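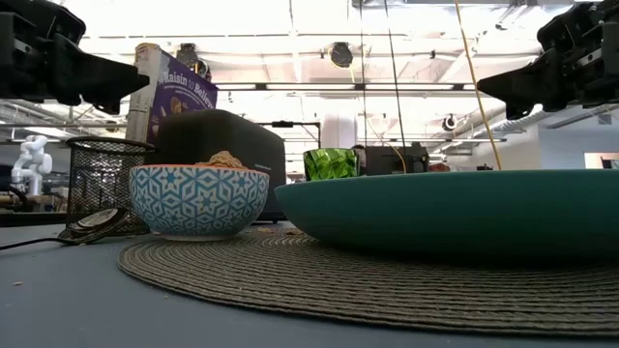
Why does the standard curve go flat at the bottom? Background in the blank wells, mostly, and mine have been high all month.

Wrote that on the inside cover in March and still stand by it. Anyway. Long day, writing fast, want to be in bed by eleven.

In at 7:40. Plate was coated last night, capture antibody, 4 degrees, lid on. Looked fine. Dumped it, tapped it out on paper towel, blocked for an hour. Used the new blocking buffer, the one with casein, not the BSA. Tímea Pintér swears by casein for serum and I have run out of arguments against it. Went for coffee. Machine on our floor broken again so up two flights to the Verberg side, where they have a good one and guard it.

Back down, made the standards. Top standard 500 pg/mL, then halving all the way down. Changed tips every single step this time. Last week I got lazy around the fifth tube and the bottom three points were garbage, so, lesson. Vortexed each one. Wrote the numbers on the tube sides and not the lids, because lids get swapped, and I have swapped them.

Samples: the Gato set, finally thawed. Sixteen of them. (Should write it as 16, that is how it is on the box.) On ice, slow. Two had a bit of stringy stuff floating in them, fibrin probably. Spun those again and took from the middle. Marked them with a star in the plate map so I don't get excited later if they come out strange.

Everything in duplicate. Wanted triplicate but there isn't enough of the Gato stuff, and Deligiannis wants whatever is left for the freeze-thaw test. Emailed him about it again. No answer. He will answer at midnight with one word.

Loading took forever. Hand cramped in row E. Think I may have put sample 9 in twice, in the row where 10 goes. Stared at the wells for a full minute, like the wells were going to tell me. Wrote a question mark on the map. If 9 and 10 come out identicle then I know.

Two hours on the shaker. Ate at my desk, did the reagent order. Detection antibody is nearly gone and the lead time is up to 4 weeks, which is nuts. Ordered two vials. Also tips, also plate seals, the good sticky ones. The cheap ones lift at the corners and then the edge wells dry out and you get that lovely frown shape across the plate. 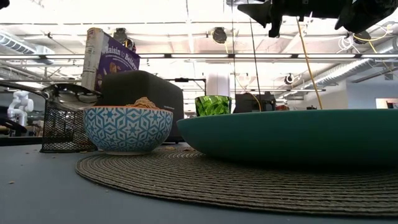

Washing after that. Plate washer in the Zondimier room was booked solid so I did it by hand, squirt bottle, five rounds, flick, tap. Arms ache. Hand washing is where I think my background comes from, to be fair. Either I leave a film in the bottom or I'm too gentle. Did the last round with a 30 second soak — Tímea's trick — and it did seem to drain cleaner. Will do the soak on all rounds next time and compare, same lot, same standards, nothing else changed. Must not change two things at once. I always change two things at once.

Detection antibody, an hour. Wash. Strep-HRP, 20 minutes, in the drawer. Wash wash wash. Then TMB, and the blue came up on the top standards fast, almost too fast. Stopped it at nine minutes, protocol says fifteen. Wrote that down BIG. If I'd let it go the top two would have maxed out the reader.

Read at 450 with the 570 subtracted. Blanks at 0.09. Was 0.21 last time! So casein, or the soak, or both (see above re two things at once). Bottom standard clearly above blank for once. Curve fit looks nice, the four parameter one, only the very top point a bit off the line.

Samples, quick look only. Most in the middle of the curve, good. The two starred ones are fine, boring, thank god. 9 and 10 are not identical but they are close, close enough that I still don't know. Ugh. Have to rerun those. Sample 14 is off the top, needs diluting, so that goes on the same rerun plate.

Duplicates mostly tight, CVs under ten. One pair awful, edge well, lower corner. Seal probably. See above re seals.

Left at 6:15, forgot my scarf, went back, got stuck talking in the corridor about spike recovery. He thinks our serum matrix is eating the signal and we should be diluting everything 1:4 at least. Might be right. I had a spike control on this plate and haven't even worked it out yet. Numbers are in the file, do it first thing before email.

To do: spike recovery. Rerun 9, 10, 14. Coat new plate by lunch or it won't be ready. Book the washer, BOOK THE WASHER. Aliquot the standard so I stop thawing the same tube. Ask Tímea what lot her casein is, mine expires soonish and I want to buy teh same.

Phone just buzzed. Deligiannis. "Fine."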